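Play Materials Assistant (part-time, fixed term)
Haque Children's Centre, Wuler site
Reference: HM 45/26

Haque Children's Centre invites applications for the post of Play Materials Assistant. The post is offered for 52 weeks at 26 hours per week, worked over term time and holidays. It reports to the Centre Manager.

The successful applicant will look after the toys and small furniture in our play corners, including the corner with the painted clouds and stars. Duties include:

returning toys to their shelves at the close of each session
wiping down shelves, floor mats and painted walls
checking toys for loose parts and sharp edges, and withdrawing any that are unsafe
keeping the toy register up to date
helping to choose replacements within the yearly budget

Applicants should have experience of work in a nursery, playgroup, school or toy library. A tidy and patient way of working is essential, as is the ability to write short, clear notes for colleagues. Knowledge of toy repair is desirable. The post involves regular kneeling and lifting, and we will discuss adjustments with any applicant who needs them.

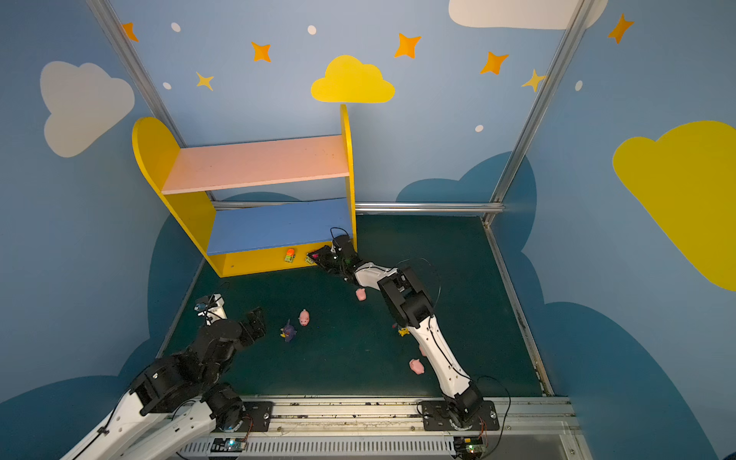 Shelves are kept low so that children can reach them unaided, and the assistant will be expected to maintain this arrangement when moving furniture. Training in cleaning methods and safe storage is given during the first 11 days of employment.

The appointment is subject to satisfactory references and a background check. Applications, consisting of a covering letter and a completed form, must reach the Centre office by 21 Apr 2024. Forms may be collected from reception at the Wuler site. Late applications will not be considered.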